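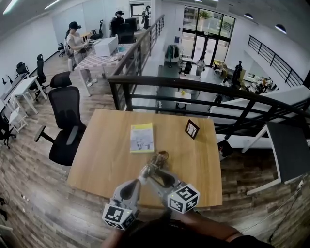
Selma Todorova wrote in after the last issue to ask why the tables on the mezzanine keep being set parallel to the stair when the railing curves, and whether anyone had considered that a rectangle placed against a curve wastes the floor behind it. She would also like to know what may be left on the tables overnight, who decides which chair goes where, and whether the railing can take a coat.

The short replies are: yes, it was considered; very little; the layout plan; and no. The longer replies follow, as several people have raised parts of the same question since the upstairs furniture was rearranged.

Floor and load

The mezzanine at Cullach has a usable area of 538 square feet, measured inside the railings and excluding the stair landing. The posted floor load is 100 pounds per square foot. Ordinary tables, chairs and desks come nowhere near that when they are spread out. The figure matters for storage. Boxes of paper stacked chest high on a small footprint will exceed it, and this has been done once, in October, next to the left wall. Paper stock now stays on the ground floor in the closet under the stair. Please don't bring more than one box up at a time, and take what is left of it back down.

The position of the tables is governed by clearance. The minimum distance between the railing and the nearest part of any table is 27 inches, which lets one person walk behind a table without turning sideways. On the straight runs this is simple to set out with a tape. At the curve the distance is taken from the corner closest to the rail, so the middle of the table ends up with more space behind it than it needs. This is the wasted floor Selma refers to. Turning the table to follow the curve was tried on paper. It recovers a wedge of floor on the rail side and loses a larger one on the walkway side, and the chair then backs into the route to the stair. The tables will stay as they are.

The light wood table

The rectangular table in light wood was bought from Prilberg with the rest of the batch and has an oiled top. It has no sealed finish. Anything damp leaves a mark within the hour, and the marks come out only with fine abrasive and a fresh coat of oil. The supplier's sheet calls for oiling twice a year, one thin coat applied with a lint-free cloth, left for fifteen minutes and wiped back until no oil transfers to a dry finger. Two coats were put on last time by mistake, and the surface stayed tacky for a week. Anyone who had a notebook stick to it in that period has the explanation.

For daily cleaning use a barely damp cloth along the grain and dry the surface afterward. Do not use the spray kept in the kitchen. It is meant for the white desks, and on bare or oiled wood it raises the grain. The bottle will be relabeled.

The feet have threaded levelers. If the table rocks, lift the corner slightly before turning the leveler, or the thread will bind. Folded card under a leg is to be removed wherever it is found. It compresses at a different rate from the other legs, and the table goes out of level again within days.

Items on the tabletops

A booklet and a small frame on a stand are the sort of thing that can live on a table upstairs. They are light, they can be picked up in one hand, and they leave most of the surface clear. The black picture frame may go back to any tabletop after cleaning, provided it stands well in from the edge on the rail side. The stand on a tilted frame carries the weight toward the back, and a knock from the front tips it more easily than people expect.

Booklets should lie flat. Standing them open on the table curls the covers, and the paler covers show fingerprints along the fold. One copy per table is enough. Spare copies go in the drawer downstairs, sorted by title and not by date, since the date is on the inside page and no one looks for it.

Everything else is cleared at the end of the day: cups, chargers, loose paper, tape. Glass is not permitted at any table next to the railing. Items found on these tables in the morning are moved to the white desks along the wall and stay there until claimed. Items not claimed in two weeks go to the box at the front door.

Chairs

The black mesh chairs with the headrests are from Ristić. They were chosen for the mesh, as the air upstairs is warmer than on the ground floor for most of the year and padded backs were disliked. Adjustment is as follows. The lever on the right sets the seat height and works only with weight off the seat when raising. The knob below the seat sets the recline tension, and it takes a good many turns to make any difference. The headrest moves up and down by hand and should not be used as a handle to drag the chair. Two headrest brackets have already been replaced for this reason, and the replacement part costs more than it should.

Jaanus Hunt asks whether the armrests can come off so that the chairs push fully under the tables. They can. Each is held by a pair of bolts under the seat pan. We would prefer that they stay on. Once an armrest is off, the bolts go missing, and the thread is not one the local hardware store carries. With the seat lowered the armrests pass under the white desks without trouble. Under the wood table they touch the rail beneath the top, so at that table the chair is parked at the short end, turned toward the tabletop, with its back clear of the walkway.

Chairs are not to be parked against the railing, even for a few minutes. The floor upstairs has a slight fall toward the opening, and a chair left there will drift.

Railings

The railings are black metal with horizontal bars. They follow the edge of the mezzanine, the walkway and the stair, and they were load tested at 200 pounds applied to the top bar when they were installed. The test report is in the building folder. The railing is strong enough for a coat. The objection is that coats slide off, and a coat landing on a person below with keys in the pocket is an accident that needs a form. Bags hung from the bars have the same problem and also wear the paint. The hooks are at the foot of the stair.

The powder coating has worn along the top bar where people rest their hands. Touch-up paint has been matched and will be applied in short sections from the walkway end. Each section has to be left alone overnight. A paper tag will mark the part in progress, so please use the opposite side of the stair for balance while it is there.

Horizontal bars let small objects through. Pens are the usual case. A low strip along the floor edge has been priced, in a clear profile by Grumik which clips to the bottom bar and needs no drilling. The straight runs are standard lengths. The curve requires a section warmed and bent to a template, and this accounts for more than half the quote. A cardboard template has been cut and tried in place. It fits except at the joint nearest the stair, where a weld stands proud, and the strip will need a notch there.

Power and cables

Power strips stay against the wall. No cable may cross the walkway, taped or otherwise. A table in the middle of the floor therefore has no outlet, and work that needs one should be done at the white desks. Requests for a floor box have been received and turned down, as the conduit would have to hang below the mezzanine in full view of the ground floor.

Changes to the layout

The current plan is dated Friday, May 6, 2022 and is taped inside the closet door under the stair. It shows tables to scale and chairs as circles. Anyone who moves a table for an afternoon should put it back on the corner marks, which are small crosses of gray tape on the floor. The marks at the curve have been scuffed and will be renewed when the top bar is painted. Until then, measure from the railing to the nearest corner and work from there. The tape measure hangs on the same door.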